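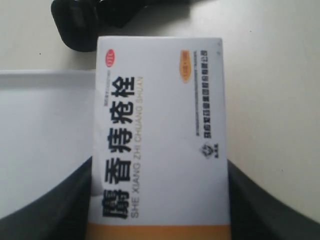
Where Household Medicines Are Kept: Storage Conditions in 21 Homes in Stulbridge

Dardo Alarcón
Project report, second version

1. Background

Most medicines sold over the counter carry a storage instruction. It is usually short: keep below a stated temperature, keep dry, keep away from light, keep out of reach of children. Pharmacies and wholesalers store stock under monitored conditions. After the sale the product goes into a home, and monitoring stops. It may stay there for several years.

The project looked at that last stage. It asked where people keep medicines, what the temperature and humidity are in those places, and whether the printed instruction is known to the person who put the product there. The chemical condition of the products was not tested. We had no access to equipment for that, and the course does not cover it.

Suppositories, creams, and soft capsules were treated as a separate group from the start. A tablet that has been too warm usually looks the same as one that has not. A suppository made on a fatty base is designed to melt near body temperature, so a warm cabinet can change its shape well before anything happens to the active ingredient. Once it has softened and set again, the ingredient may no longer be evenly spread through it.

2. Method

Homes were recruited through a notice at the Joo Street library and by word of mouth. All were apartments or small houses within the town limits. Each household agreed to one visit to list its medicines and to have a data logger left in the main storage place.

The loggers were Prodine units that record temperature and relative humidity. They were set to take a reading every 40 minutes, and 100 readings were kept from each home, for a total of 2,100. Before use all the loggers were left side by side in a closed drawer overnight. One read consistently high against the others and was corrected by a fixed offset in the spreadsheet.

During the visit every product was entered on a form: name, dosage form, expiration date, whether the original carton was present, and whether the leaflet was inside it. Products without a readable expiration date were entered as "no date." Vitamins were included if they were kept with the medicines. Pet medicines were left out.

Names were copied as printed. For imported products the name was entered in the original script where we could do it, with the romanized form next to it if the pack gave one. This turned out to be slow work with our first form, which had a single narrow box for the name. The form was changed after the third home, and those first entries were copied over by hand.
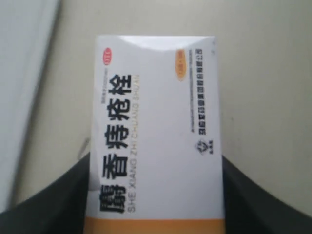
Page last changed: November 8, 2019

The changes in this version are limited to Section 3, where two rows of the location table had been swapped, and to the wording of the limits in Section 5. The readings themselves are the same.

3. Results

The inventory came to 563 products. The kitchen was the most common main storage place, followed by the bathroom, then the bedroom. One household used a hallway closet and one used a locked metal cash box on top of a wardrobe.

Kitchens showed the widest temperature swings. The highest readings came from cabinets next to or above a stove, and they fell in the early evening, when people cook. Cabinets on the far side of the same kitchens would probably have been much steadier, but with one logger per home this could not be checked. Bathrooms were not especially warm. Their problem was humidity, with sharp peaks that took several readings to fall back. Bathrooms with a window cleared faster than those with only a fan.

Bedrooms and the hallway closet were the most stable on both measures. The cash box was also stable, although its contents had to be unlocked at night on one occasion and the household described this as a nuisance.

The visits were made in February, with heating on in all homes. Two bedroom loggers had been placed in drawers directly above a radiator. Both gave a slow rise in the morning and a slow fall after the heating went off, and neither drawer would have been suspected as a warm place by its owner.

4. Cartons and leaflets

Loose blister strips were common. People gave the same explanation in several homes: the carton takes up space, and a strip fits in a bag or a drawer. Where the carton was gone, the storage instruction was usually gone too, and in some cases the expiration date had been lost with the torn end of the strip.

Suppositories were more likely to be in their cartons than tablets were. The likely explanation is that the molded strips are bulky and do not stack. None of the households kept them in the refrigerator, and most of the cartons we read did not ask for it.

We classed a carton as "complete" if the name, expiration date, and storage line could all be read without tools. This definition was discussed in the project group, and the discussion was not fully settled.

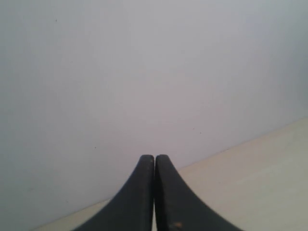
Damián Ibarra objected that a carton can be complete by that test and still be useless to the person who owns it, if the storage line is in a language they do not read or in type they cannot make out. He wanted a second column recording whether the owner could read the line aloud.

The objection is fair. The column was added for the final homes only, and there are too few entries to report. Any repeat of the project should include it from the first visit. Lalleck Pharmacy, which looked over our form before the visits, had suggested something similar – a large-print card attached to the shelf, filled in by the household in its own words. 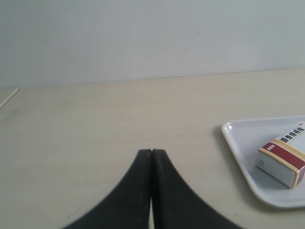 Figure 4. Small medicine box in a tray at the side of a table.

5. Limits

The sample was small and recruited by notice, which favors people who already take an interest in the subject. The measuring period was under three days per home. All of it fell in the heating season, so nothing can be said about summer, when an upper-floor apartment may be warmer throughout than any cabinet we measured.

A logger records the air around it. A product inside a carton, inside a drawer, warms and cools more slowly than that air, and a short peak on the chart may have had little effect on the contents. We did not try to model this.

6. Suggestions for households

A bedroom or hallway shelf is a better default than a kitchen or bathroom cabinet, provided it is out of reach of children and away from a radiator. If the kitchen is the only practical place, use the cabinet farthest from the stove.

Keep the carton. If there is no room for it, cut out the panel with the name, date, and storage line and hold it to the strip with a rubber band.

Suppositories that have softened and changed shape should be taken back to the pharmacy with the carton – the pharmacist will want the batch number as well as the name.

7. Data

The spreadsheet has one sheet per home, with addresses removed. The offset for the corrected logger is in the first row of its sheet. Copies of the revised form are kept with the course materials, in the folder for the second term.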